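读卡器的说明卡

四月搬完家以后，书房里一直有几个箱子没拆，里面全是线、转接头和各种小配件。前几天花了一个下午把它们过了一遍，旧充电线扔了一袋，能用的按接口分开，用扎带捆好。

剩下的是纸。以前买东西，盒子扔了，里面的卡片和说明书总会顺手留着，攒了几年，有将近300张。我拿了一个深蓝色的塑料箱专门放这些，一张一张看，东西还在用的就留，东西早就没了的就进废纸袋。
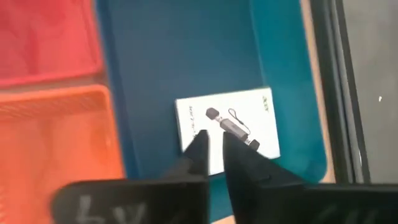
本页最后修改：2025年5月27日

acer 这张印的是 USB 读卡器，图上还带着挂绳。读卡器我还在用，导相机里的照片靠它，所以卡片留下了。其实上面也没什么非看不可的内容，插上就能用，不过同类的卡片我都放在一起，以后转手的时候可以一并给人。

最后留下45张，装进一个 Nirow 的文件袋，按电脑、相机、厨房电器分了三格。保修单另外放，购买日期用铅笔写在右上角，已经过保的也没留。

Ayane Tamura 上次留言问我为什么不全部扫描。试过，扫了13张就停了，文件名起起来比整理纸还慢。多数厂商网站上能下载到说明书，找不到的那几份我再扫。

下一个要收拾的是书桌左边的抽屉，里面主要是电池和存储卡，得先买个带格子的小盒子。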